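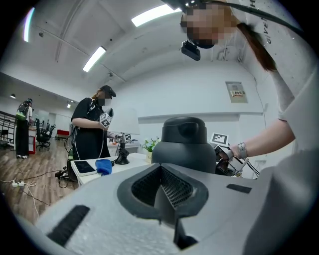 Unit 4: Closures and Dispensing

A closure has two jobs. It keeps the product in until someone wants it, and it lets the right amount out when they do. Most of the complaints we read in the first unit came from packs that did the first job well and the second one badly. A flip-top cap, like the black one on the dark gray bottle, is a common answer for liquids that are used a little at a time. The lid stays attached, so it can't roll off a counter, and one hand is enough to open it.

Terms you need for this unit

Orifice – the hole the product comes out of. Its size should be chosen after the product's thickness is known.
Land – the flat rim of the bottle neck that the cap seals against.
Living hinge – a thin strip of the same plastic that joins lid and base.
Suck-back – product drawn into the bottle again when the squeeze stops. Good suck-back means a clean cap.

Hinge life

A living hinge gets weaker each time it bends. In the Fanov case, the hinge was specified for 3,000 openings, and the bottle held 200 ml. Work out how many openings a customer would make at 5 ml per use. The answer is 40, so the hinge was far stronger than it had to be. The team then made it thinner, and lids started to snap in cold storage rooms. Read the case with that in mind: the number of openings was never the real limit.

Torque

A screw-on cap that is too loose leaks, and one that is too tight can't be removed by people with weak hands. Removal torque also drops in the hours after filling as the plastic relaxes. Measure it the next day as well as on the line. Lazarević (course reader, chapter 6) has a table of starting values by neck size. Treat them as starting values only.

For next time

Read the Matideo case and bring one closure from home that annoys you. Write half a page on why – what the product is, how the pack is held, and where the leftover product ends up. Groups of three or four will compare notes for 20 minutes before the lecture starts.

Questions about the reader go to Sepehr Ansari. The lab sheet on torque testing will be handed out in class.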